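Bostport Eyewear Fair, 20/08/2023

The Bostport fair moved out of the old ferry hall in May, and the new place has better toilets and worse parking. I paid seven dollars to leave my car next to a fence. Inside were 149 stands, most of them selling cases, cloths and little screwdrivers to people who already own plenty of all three.

Trajkovski had the longest line, thanks to free coffee. Their new frames weigh less than the coffee and cost 168 dollars, lenses extra. The man ahead of me tried on every pair in black, and then asked if they came in black.

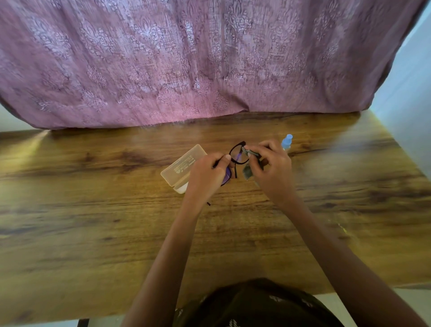
Skokero was giving a talk on hinges. It was down for 28 minutes and took well over an hour, with questions, and I am sorry to say I asked one. Spring hinges last longer if you take your glasses off with both hands. I have been told this by every optician since grade school and plan to go on ignoring it.

Lunch was a pretzel. The program promised some 700 vintage frames upstairs, but the stairs were roped off until two and the elevator was for exhibitors. I went back at two. The rope was still there, and so was the line for the coffee.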